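Print this page | E-mail this article

Keep the Small Repair Shop on the Street

By Gerardo Marras

When I moved to this town, the first shop I entered was not a bakery. It was a shop for repairs, on Mathias Street, because the zipper of my only winter coat had broken. The man fixed it while I waited, and he asked for less money than I paid for lunch.

Today this shop is closed, and the city wants to change the rules so that the ground floors on Mathias Street can become apartments. I understand that people need a place to live. I rent too. But I think the council is making a mistake if it counts every empty shop as a shop that no one wants.

The building at the corner is from 1888. It has had a shoemaker, a clock repairer and a seller of lamps. The last tenant left when the rent went up to 912 a month, for a room where four customers cannot stand together. After this, it is strange to say that there is no demand for repair.

My neighbor Anouk Mertens had a toaster with a broken lever. She carried it to two big stores, and in both she was told to buy a new one. In the end she drove 40 minutes to a man in another town, who replaced one spring.
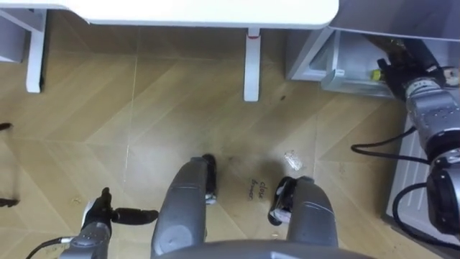
We have also lost the habit of looking at a thing before we replace it. My father kept a tin of screws, and he opened it every Wednesday evening after supper, sometimes only to sort them. I have no such tin. I learned to sew a button at thirty-five, from Llinos Gwilliam, who still had her table at the market then.

What I ask is modest. Let the city keep three of the ground floors for trades of this kind, with a fixed rent for the first years. The apartments can be built above them, as they were before. The council will hear comments in July, and I plan to go there with my coat. The zipper still works.

Last updated: July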